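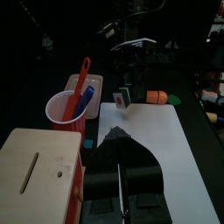
Shared Kitchen Update, Greltham Building

2026-05-10

Quick one this time, lots going on, sorry for the shorthand.

Water first. The supply to floors 1 through 5 goes off for the meter swap. Starts early, back by lunch if Kisto stick to their schedule. They did last time, more or less. Fill a jug the night before. Toilets will flush once and then that's it, so plan around that. If the water runs brown when it comes back, let the cold tap go for a few minutes before you fill a kettle. Don't run the hot until the cold is clear. Coffee machine on 3 gets unplugged the night before and somebody from the front desk plugs it back in. Please don't do it yourself, the pump ran dry in January and the repair was $493.

Which brings us to money. The kitchen fund had $154 in it at the end of last month. Coffee, tea, dish soap, paper towels, the milk order. Not a lot. Contribution stays the same, 5 dollars a month each, in the tin or by transfer, put "kitchen" in the note or it ends up in with the parking and takes forever to find. We had 34 people pay in last month, thank you. More than that are drinking the coffee.

Milk. The Dudholm dairy has changed its delivery, now comes to the loading door and not reception. It sits out there until someone brings it in. If you are first in and see a crate, bring it up, put it in the left-hand fridge on 3. Oat milk goes on the door shelf. Write the date you opened it on the carton. Marker is on a string on the fridge handle. Was on a string. New marker coming.

Fridges get emptied on the last working day of the month, as usual. Anything with a name and a date stays. Anything without goes. Containers too, we don't wash them out and hand them back anymore. Somebody lost a nice glass dish that way last time and was upset, fair enough, but there was a sign up for a week beforehand. Freezer is included this time. There's a bag of peas in there that predates the lease I think.

Dishwasher. New one is a Gautier, smaller than the old one, so it needs loading a bit tighter. Plates at the back, bowls in the middle, mugs up top. No wooden spoons, no travel mugs with the rubber seal, no knives from the good block. Tablets are under the sink, one per load, not two. Two leaves a film on everything and then it has to go round again. Short program is fine for mugs, takes under an hour. If it's finished and you're standing there waiting for the kettle, empty it. If the salt light comes on, leave it and drop a line to the kitchen inbox.

Recycling got rejected again. Food in the paper bin, twice. Pizza boxes go in the general trash if there's cheese on them, paper if they're clean. Tear off the lid, the lid is usually ok. Coffee grounds in the brown tub, with the lid ON please, fruit flies are starting already. The tub goes down when it's full and there's a clean one behind the door. Batteries do not go in any of these. Box for batteries is by the mailboxes.

Lunch table bookings. The long table on 2 can be booked for team lunches, up to an hour and a half, on the sheet by the door. Wipe it down after. A few people have asked if it can be booked for birthdays, yes, same rules, take the balloons with you. No bookings over the noon to one slot in the same week twice, otherwise everybody else ends up eating at there desks.

Microwave on 4 is still making the noise. It heats fine. A replacement has been requested and we're waiting on a price. Use the one on 3 if it bothers you, cover your soup either way.

Window in the kitchen on 5 doesn't latch. Close it by hand and push untill it clicks, otherwise it bangs all night and the alarm people call.

Cups: we are short again. Check your desk, check the meeting rooms, check your car. Bring them back, no questions.

Next update when there's something to update. Anything for it, send to the kitchen inbox, short as you like.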